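4.2 Spill wiping. The planner, Omus, runs on 300 ms ticks and picks a stroke from the wrist view plus the head view. Grasp on cloth is held by the right arm, left stays free. 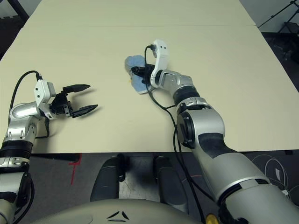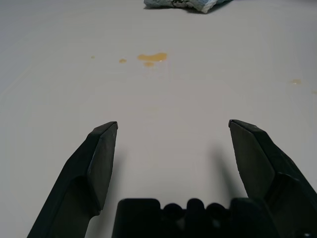
Figure 3. Head view (first), cloth in the right gripper. Wrist view (second), yellow-orange spots on the tabletop and the cloth at the far edge.

Small drops are the hard part – the mask drops anything under 18 pixels, so they never reach teh planner. Lowering the threshold gave false hits on glare. We kept 18.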